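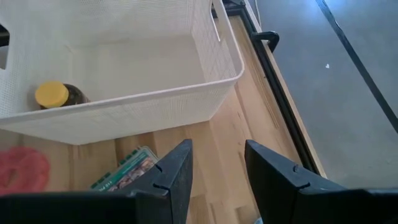

In Grillwood sind seit April 349 Fahrräder verschwunden, und die Polizei bittet die Bevölkerung nun um Hinweise. Ich hätte einen: Es sind die Diebe. Gefasst sind bislang 3, und die Stadt feiert das wie einen Feldzug. Dabei ist die Aufklärung so löchrig wie die Wände einer weißen Aufbewahrungsbox – die hat immerhin ordentliche Griffe.

Für 2.000 Euro verkauft uns die Firma Joltar jetzt Kameras am Bahnhof. Gefilmt wird dann gestochen scharf, wie jemand mit Kapuze davonradelt. In Sterkik hat man stattdessen abschließbare Stellplätze gebaut. Langweilig, ich weiß. Mein Rad würde ich trotzdem lieber dort abstellen.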